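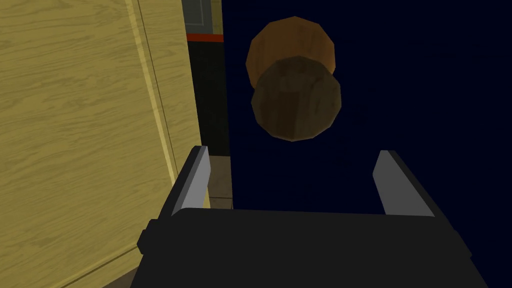
2020-03-14
Kiri Sutcliffe

4 Luftaustausch über Innentüren

4.1 Gegenstand und Abgrenzung

In Wohnungen mit Einzelraumheizung bestimmt die Stellung der Innentüren in erheblichem Maß, wie sich Wärme, Feuchte und Kohlendioxid zwischen den Räumen verteilen. In den gebräuchlichen Einzonenmodellen bleibt dieser Einfluss unberücksichtigt, in Mehrzonenmodellen wird er meist durch einen konstanten Koppelvolumenstrom abgebildet. Der vorliegende Abschnitt behandelt den thermisch angetriebenen Austausch durch eine einzelne, senkrecht stehende Öffnung zwischen zwei Räumen auf gleichem Geschossniveau. Druckdifferenzen infolge von Windanströmung oder Abluftanlagen werden nur so weit betrachtet, wie sie die Auswertung der Messdaten beeinflussen. Treppenräume und Öffnungen zwischen verschiedenen Geschossen sind ausgeschlossen.

Unterschieden werden drei Zustände der Tür: geschlossen, angelehnt und geöffnet. Als angelehnt gilt ein Türblatt, dessen freie Kante zwar nicht in der Falz liegt, dessen Öffnungswinkel aber unterhalb der in Abschnitt 3 festgelegten Schwelle bleibt. Diese Zwischenstellung ist in bewohnten Räumen häufig und für die Modellierung unbequem, weil der durchströmte Querschnitt dann nicht mehr durch die lichte Öffnung, sondern durch den Spalt zwischen Blatt und Zarge gegeben ist.

4.2 Modellansatz

Bei einer Temperaturdifferenz zwischen zwei Räumen stellt sich über die Höhe der Öffnung ein linear veränderlicher Druckunterschied ein. Oberhalb der neutralen Ebene strömt warme Luft in den kühleren Raum, unterhalb fließt kühle Luft zurück. Ohne überlagerten Nettovolumenstrom liegt die neutrale Ebene in halber Öffnungshöhe, und für den Austausch in jeder der beiden Richtungen gilt

V = (C/3) · B · H · (g · H · ΔT / T)^0,5 (7)

mit dem Durchflusskoeffizienten C, der lichten Breite B, der lichten Höhe H, der Fallbeschleunigung g, der Temperaturdifferenz ΔT und der mittleren absoluten Temperatur T. Gleichung (7) setzt voraus, dass beide Räume für sich isotherm sind. Diese Annahme ist in beheizten Wohnräumen streng genommen nie erfüllt. Bei gleicher Schichtung auf beiden Seiten der Öffnung hebt sich der Einfluss auf den Druckunterschied allerdings weitgehend auf, sodass der Fehler im Wesentlichen von der Differenz der beiden Temperaturgradienten abhängt.

Der Koeffizient C fasst Einschnürung, Reibung und Vermischung im Öffnungsquerschnitt zusammen. Er wird hier als Anpassungsgröße behandelt und für jede Tür getrennt ermittelt. Ein Übertrag von Werten aus Laborversuchen mit scharfkantigen Blenden erschien nicht zulässig. Zarge und Bekleidung verändern die Anströmung, und das geöffnete Blatt wirkt je nach Lage zur angrenzenden Wand als Leitfläche. Steht es nahe an einer Wand, bleibt der Zustrom auf dieser Seite behindert. Profilierte Leisten auf dem Blatt haben gegenüber diesen Effekten eine untergeordnete Bedeutung und wurden in der geometrischen Aufnahme nicht erfasst.

Für angelehnte Türen wird B in Gleichung (7) durch eine wirksame Breite ersetzt, die sich aus der Spaltbreite an der Schlosskante und einem Zuschlag für den oberen und unteren dreieckigen Spalt zusammensetzt. Der Zuschlag ist eine Funktion des Öffnungswinkels und der Blattbreite. Die Umrechnung verliert bei kleinen Winkeln an Genauigkeit, da die Strömung im Spalt dann nicht mehr ausgebildet turbulent ist und der Exponent in der Durchflussbeziehung ansteigt.

4.3 Messobjekte und Instrumentierung

Die Messungen fanden in sieben Wohnungen der Anlage Floltinex statt. Alle Wohnungen verfügen über Heizkörper mit Thermostatventilen und werden über Fenster gelüftet. Die Grundrisse unterscheiden sich in der Lage des Flurs: In einem Teil der Wohnungen erschließt er sämtliche Räume, in den übrigen ist mindestens ein Zimmer nur über ein anderes Zimmer zugänglich. Gefangene Räume dieser Art sind für die Fragestellung besonders geeignet, weil der Luftaustausch mit der übrigen Wohnung bei geschlossenen Fenstern über eine einzige Öffnung erfolgt.

Lufttemperatur, relative Feuchte und Kohlendioxidgehalt wurden mit Loggern des Typs Pretura aufgezeichnet. Je Raum wurden Messstellen in Bodennähe, in halber Raumhöhe und unter der Decke eingerichtet. Die Türstellung wurde über einen Winkelgeber am oberen Band erfasst, die Fensterstellung über Reedkontakte. Sämtliche Logger liefen vor dem Einbau im selben Prüfraum nebeneinander; die dabei festgestellten Abweichungen gingen als konstante Korrektur in die Auswertung ein. Eine erneute Vergleichsmessung nach dem Ausbau im September zeigte bei den Feuchtefühlern eine geringe Drift, bei den Temperaturfühlern keine, die außerhalb der Messunsicherheit lag.

Für die Diskretisierung der angrenzenden Räume ist neben der lichten Öffnung auch die Stellung des Türblatts von Belang (Abb. 2). Sie wurde in jeder Wohnung für die beiden am häufigsten eingenommenen Öffnungswinkel aufgenommen.

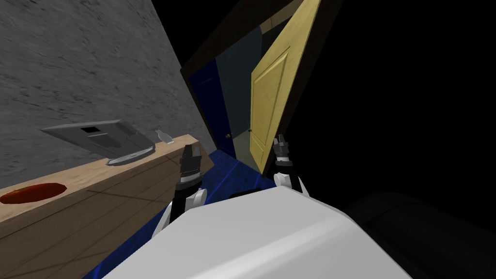

Abb. 2: Gerenderter Innenraum mit geöffneter Tür, Ansicht stark geneigt.

4.4 Aufbereitung der Daten

Die Rohdaten umfassen 3.014 Messintervalle. Ein Intervall beginnt mit einer Änderung der Türstellung und endet mit der nächsten Änderung oder mit dem Öffnen eines Fensters in einem der beiden beteiligten Räume. Verworfen wurden Intervalle, deren Dauer unterhalb der Ansprechzeit der Kohlendioxidfühler lag, ferner solche mit lückenhafter Aufzeichnung und solche, in denen das Vorzeichen der Temperaturdifferenz wechselte. Nach der Bereinigung verblieben 2.237 Intervalle.

Der Austauschvolumenstrom wurde aus der Kohlendioxidbilanz des jeweils kleineren Raums bestimmt. Hierzu ist die Quellstärke anzugeben, die von der Anzahl und der Aktivität der anwesenden Personen abhängt. Da beides nicht mit der erforderlichen Genauigkeit bekannt war, wurde die Quellstärke in den Nachtstunden als intervallweise konstant angesetzt und gemeinsam mit dem Volumenstrom geschätzt. Die beiden Größen sind dabei nicht unabhängig voneinander. Eine eindeutige Lösung ergibt sich nur, wenn die Konzentration innerhalb des Intervalls hinreichend weit von ihrem Beharrungswert entfernt ist. Die Schätzung erfolgte mit dem Programm Tusero nach der Methode der kleinsten Quadrate; Residuen mit ausgeprägter Autokorrelation führten zum Ausschluss des Intervalls aus der Anpassung von C, nicht jedoch aus der Statistik der Türstellungen.

Zusätzlich liegen 169 Abklingversuche mit Spurengas vor, die bei unbesetzten Räumen und festgestellter Tür durchgeführt wurden. Sie sind von der Unsicherheit der Quellstärke frei und dienen im Folgenden als Bezug. Das Spurengas wurde im kleineren Raum freigesetzt und durch einen Ventilator verteilt. Nach dem Abschalten des Ventilators wurde eine Beruhigungszeit eingehalten, bevor die Tür über einen Seilzug vom Flur aus in die vorgesehene Stellung gebracht wurde. Auf diese Weise entfiel der Lufttransport durch eine hindurchgehende Person. Der durch die Bewegung des Blatts selbst verdrängte Anteil lässt sich nicht vermeiden und wurde durch Fortlassen der ersten Messwerte aus der Regression entfernt.

4.5 Ergebnisse für geöffnete und angelehnte Türen

Bei geöffneter Tür wird die in Gleichung (7) enthaltene Wurzelabhängigkeit von der Temperaturdifferenz durch die Abklingversuche bestätigt. Die Streuung nimmt zu kleinen Differenzen hin deutlich zu. In diesem Bereich überlagern sich Störungen durch Undichtheiten der Gebäudehülle, deren Nettostrom die neutrale Ebene verschiebt. Ein Zusammenhang der Abweichungen mit der Windgeschwindigkeit ist erkennbar, lässt sich aber wegen der uneinheitlichen Orientierung der Fassaden nicht für alle Wohnungen gemeinsam auswerten.

Die angepassten Durchflusskoeffizienten unterscheiden sich zwischen den Türen stärker als zwischen wiederholten Versuchen an derselben Tür. Niedrige Werte treten dort auf, wo das Blatt in geöffneter Stellung nahe an einer Querwand oder an einem Schrank steht. Ein Einfluss der Heizkörperlage ist ebenfalls vorhanden: Befindet sich der Heizkörper unter dem Fenster gegenüber der Tür, folgt der Austausch dem Modell gut. Bei Anordnung an der Innenwand neben der Zarge wird er unterschätzt, weil der aufsteigende Warmluftstrom unmittelbar in den oberen Teil der Öffnung gelangt und die Annahme homogener Raumtemperatur verletzt.

Für angelehnte Türen fällt die Übereinstimmung schlechter aus. Die wirksame Breite nach Abschnitt 4.2 führt bei kleinen Winkeln zu einer systematischen Überschätzung des Volumenstroms. Ein angepasster Exponent verringert die Abweichung, ist jedoch physikalisch nur für den Spaltanteil begründet und wurde deshalb nicht in das Gesamtmodell übernommen. Für geschlossene Türen bleibt allein der Bodenspalt wirksam; der zugehörige Volumenstrom liegt in der Größenordnung der Messunsicherheit und wird in Abschnitt 5 als fester Leckagewert geführt.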